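How to follow a bill through the Ulau assembly

The assembly publishes nearly all of its working papers, but it does not publish them in one place. The steps below set out where each paper appears and in what order, using the public register at Seltmont. No account is needed to read the register. An account is needed only for alerts.

Before you start

You will need either the bill number or the exact short title. Newspapers often use a nickname for a bill, and the register does not recognise nicknames. If you have only a nickname, open the order paper for the day the story appeared and look for the matching entry under "Bills". The number is printed to the left of the title.

Bills carried over from an earlier session keep their number but gain the suffix C. Searching without the suffix returns the old record, which stops at the date the session closed.

Step 1: Open the bill record

Enter the number in the search box and choose "Current session". The record opens on the summary tab. Ignore the summary for now. It is written when the bill is introduced and is not revised afterwards, so it may describe clauses that have since been removed.

Go to the "Stages" tab. Each completed stage has a filled marker and each pending stage a hollow one. A hollow marker with a date beside it means the stage has been scheduled. Scheduled dates move often, particularly in September, when the spending bills take priority.

Step 2: Read the text as it now stands

Under "Texts" there are normally several versions. The one you want is labelled "As amended" and carries the highest print number. If no version carries that label, the bill has not been amended and "As introduced" is still correct.

Text added in committee is underlined. Text taken out is struck through in the comparison copy and missing altogether from the clean copy. Use the comparison copy for reading and the clean copy for quoting.

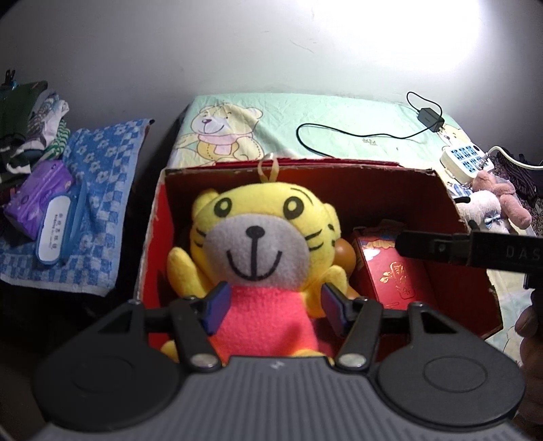

Large bills are usually several measures bound together under a single number, and the parts may have different commencement dates. Open the schedule of parts at the back of the text and note which part contains the clause you care about. It helps to think of the bill as the red cardboard box and each part as something placed in it: the plush tiger and the red gift box with the gold characters share a container, but either could be lifted out on its own. Members do the same by moving to divide the bill. A successful motion gives the removed part a new number, and the original record shows only a one-line note with a link.

Step 3: Check the committee papers

Committee papers are held separately, under "Committees" in the main menu. Select the committee named on the Stages tab, then "Proceedings". Three kinds of document appear there:

Notices of amendment, which show what members intend to move.
Minutes, which show what was moved and the result.
Reports, which give the committee's reasons.

A notice of amendment is not evidence that an amendment was made. Check it against the minutes every time. Minutes are posted within 14 days of a sitting, and drafts are not released.

Step 4: Find the votes

Only divisions are recorded by name. A bill passed on the voices has no list, and the minutes will read "Agreed to". To find a division, open the journal for the sitting and search for the bill number followed by the word "division".

Each list has columns for those in favour, those against and those paired. A pair is an arrangement between 2 members on opposite sides, neither of whom votes. Pairs are not included in the totals.

Step 5: Set an alert

Return to the bill record and choose "Follow". Tick "Stages" and "Texts". Leave "Mentions" unticked unless the bill is a quiet one, as it sends a message each time the number is spoken in the chamber. Alerts go out at 17:00 on sitting days.

If the record seems to have stopped

Look for a C suffix first, then for a division note. If neither applies, check the list of lapsed bills, which is kept under "Archive". Records from before the Virero system was adopted are scanned pages and cannot be searched by number. Requests for these go to the reading room in Bañez, quoting the session and the short title.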